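Imlow School to Serve Harvest Lunch in November

IMLOW - Imlow School will hold its harvest lunch for kindergarten and first grade families in the school gym in November. Lunch starts at 11:30 a.m. and is open to all 107 students in the 2 grades. 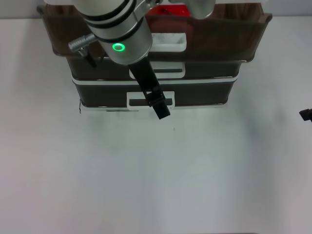
Riedl Market is donating the turkey and rolls, and Cilta Bakery will supply 50 pies. Students will sing before the meal.

Family members may attend at no charge. Reply forms go home in October and should be returned to the classroom teacher. Please list any food allergies on the form.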